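Monthly going-over on the hand-held gripper this morning, 2021-03-28. I said last time I'd write down the whole routine, so this will be a long one. Posts in order, ask questions at the end.

Background for new followers: this is the hand-held unit we use at the Hevstead shop for recording pick and place runs. You squeeze it, the fingers close, the camera on top sees what the fingers see. The arm in the cell runs the same fingers, so if the hand-held one drifts, the arm learns the drift.

Tools: 2 mm and 2.5 mm hex keys, a soft toothbrush, isopropyl, lint-free wipes, a feeler gauge, a 45 mm gauge block, a small spring scale and a notebook. No power tools anywhere near it. I've stripped enough printed threads to have learned that one.

Step one is always power off and battery out. Then I set it down on the bench and leave the fingers open with nothing between them. If the jaw doesn't come fully open by itself, stop there and look at the return spring before anything else.

Today it opened fine. It was slow in December, and that was grit in the slide, not the spring. I'd already ordered two springs from Ziltthorpe by the time I worked that out. They're in the drawer if anyone in the shop wants them.

Cleaning next. Dry brush first, along the pads and into the corners where the pad meets its mount. Dust packs in there and you can't feel it with a finger. After that a wipe with isopropyl, barely damp. Don't soak the pads. Let it sit 15 minutes before you touch the grip faces again.

I don't use compressed air on this one any more. It blows the dust straight into the slide and then you're pulling the slide apart, which is an extra half hour and a fair chance of losing a ball bearing under the bench.

Pads. Run a thumbnail across each grip face. Light scratches are fine and I leave them. What you're looking for is a polished patch, usually low down near the tip, where the texture has worn off. Once there's a patch bigger than a fingernail the pad gets swapped. Both sides at once, always. A new pad facing an old one pulls the part to one side. 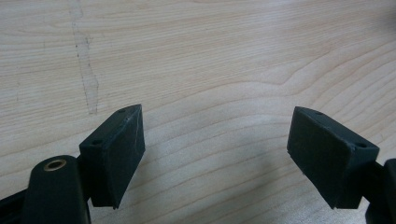

The pads on it now went on at cycle zero of the counter and the counter reads 301. That's low. The last pair lasted a lot longer, but they were only handling cardboard. This batch of work is mostly machined blanks with a sharp edge on them, so I'm checking more often.

Fasteners. Every screw gets checked with the short end of the key, finger tight and then a small nip. If it turns more than an eighth before it bites, it goes in the notebook. Two went in the notebook today, both on the right-hand mount. Same two as last month, so I've put a drop of low-strength threadlocker on each.

Low strength only, please. Someone used the strong stuff on the Lendent unit and we had to cut the mount off it. It also attacks some plastics, so put a dab on a scrap print and leave it overnight before it goes near the real thing.

Pivots. Open and close by hand, slowly, with your ear close to it. A dry pivot ticks. I put one small drop of light oil on a toothpick and touch it to the joint, then work it 30 times and wipe off whatever comes out. Oil on a pad means a ruined pad, so I do this with a bit of masking tape over the grip faces.

Alignment is the bit people skip. Close the fingers onto the 45 mm block, hold it up to the window and look down from the top. The light gap should be even all the way along on both sides. If it's a wedge, the mount has shifted and the pad is landing on one edge.

Left side was even today. Right side had a slight wedge, tighter at the tip. No surprise given the loose screws. I backed both off, closed the jaw on the block so the pad could find its own seat, then did them up a bit at a time, swapping from one to the other. Even after that.

If you tighten one screw fully and then the other, the mount walks and you're back where you started. I did it that way for months and blamed the prints.

Then the camera. Wipe the lens, check the mount hasn't rotated, and compare a still against the reference still taped inside the lid of the case. The two fingertips should sit at the same height in view as they do in the reference. Mine were close enough that I left the mount alone.

I do the camera check over the plain end of the bench. With parts and cables lying around it's harder to judge where the tips are.

Last is the squeeze test. Spring scale on the trigger, pull until the pads just touch, write down the number. I don't care much what the number is. I care whether it's the same as last month's. It was within one division, so we're good.

Whole job took 45 minutes including the wait for the pads to dry and rewriting one page of the notebook that got oil on it.

Things to order: another bottle of light oil, a pack of the short screws, and spare pads. The Tlapale shop prints theirs in a harder material and reckons it wears longer. I'm going to borrow one pair and run them on the blanks - same operator, same parts - before I change anything here.

A few people asked if I do the same on the arm's gripper. Yes, same list, but lock out the cell first and do the alignment with the arm parked low so you can see straight down onto the fingers. The squeeze test is different because there's no trigger. I'll post that one separately once I've tidied up my notes.

Next check on the hand-held unit is in two weeks instead of a month. I want to see if those two screws have moved.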